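Two controllers, one bottle of cola

Friday, 8th January, and I finally got a full day with the five-fingered hands on the humanoid! I've been going on about these since November, so apologies to everyone who has had to eat lunch with me. We've had plain two-jaw grippers for so long that I'd forgotten how much fun it is to watch a thumb do something.

The plan was to run the same fridge drawer job under two hand controllers. One is the Ridier, which closes every finger on a preset curve and stops at a current limit. The other is the Husamex, where each finger decides for itself when it has touched something. Same arms, same hands, same bottle, and I swapped only the control box between rounds.

I like a low drawer for this. The arms have to reach down past the counter, the legs are right there in the way, and you find out very quickly whether your elbow limits make any sense (mine didn't, the first time).

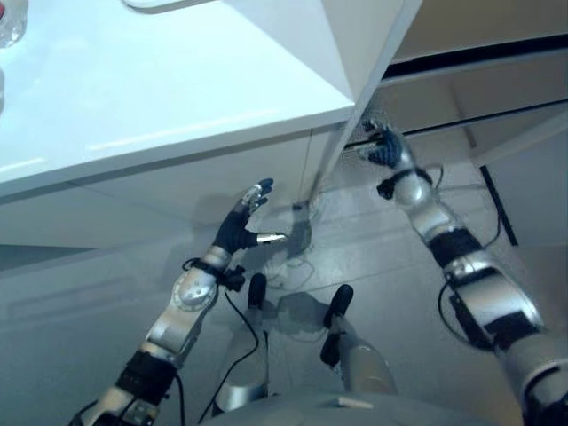

Ridier first

Setup was painless. Plug in, load the hand profile, wiggle each finger, done. The preset curve is lovely on anything round, and a cola bottle is about as friendly as objects get. What I didn't like was the thumb timing. It arrives a touch early, so the bottle gets a nudge before the fingers are there to meet it. Adom Dramani spotted it before I did and suggested delaying the thumb a little. That fixed most of it.

I did 17 tries on this controller. Three were drops, all from before the thumb change. The rest were fine, if a bit firm - you could hear the plastic crackle.

The wrist camera is a Flonenmont, and I've grown fond of it. It sees what the head camera can't once the hand is in front of everything, but it smears badly when the arm moves fast.

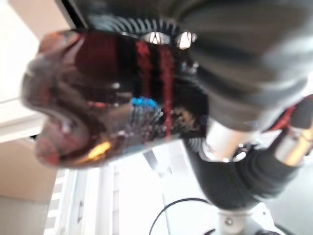
I ended up shortening the exposure and slowing the last bit of the approach, and between the two I got something the tracker could live with. Glossy stuff still throws reflections all over the place. If you're choosing between more resolution and a faster shutter for a wrist mount, go for the shutter, no contest.

Husamex second

Okay, so this one took me most of the afternoon. The touch thresholds come set for something much stiffer, and with the defaults the fingers would brush the label and give up! Hatice Kahraman sat with me and we worked through them finger by finger, starting with the thumb, then the index, and leaving the little finger nearly alone.

The other thing we changed was the starting pose. I had both hands coming in low and nearly closed. Opening the fingers wide and holding them up before the reach gave the controller a lot more room to work with, and the head camera got a much better look into the drawer too.
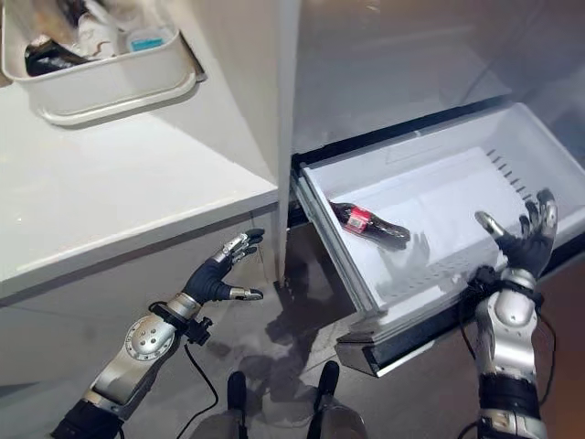 Once the thresholds were right it was a joy. The fingers settle one after another and you can see them adapt when the bottle is lying at a slant. A bottle on its side is harder than one standing up, as the knuckles want to hit the drawer floor, and the Husamex coped with that better. It's slower, though. By my stopwatch each grasp took some 4 seconds longer, and I was getting twitchy by the end.

Cables are still my big complaint, whichever box you use. Leave enough slack for the wrist to turn and you have a loop hanging off the forearm, looking for something to catch on. I want to try a sleeve before the next round.

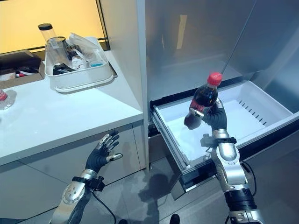
Right hand with the bottle over the open drawer, left hand empty.

Which one would I keep? For bottles and cups, the Ridier with the delayed thumb. It's quick and I can explain what it's doing. For a mixed tray of things I'd put up with the wait and use the Husamex. Next up is the left hand, which got off very lightly this time, and then something floppy like a plastic bag. I can't wait for that one. If anyone has threshold settings for thin plastic, please send them over!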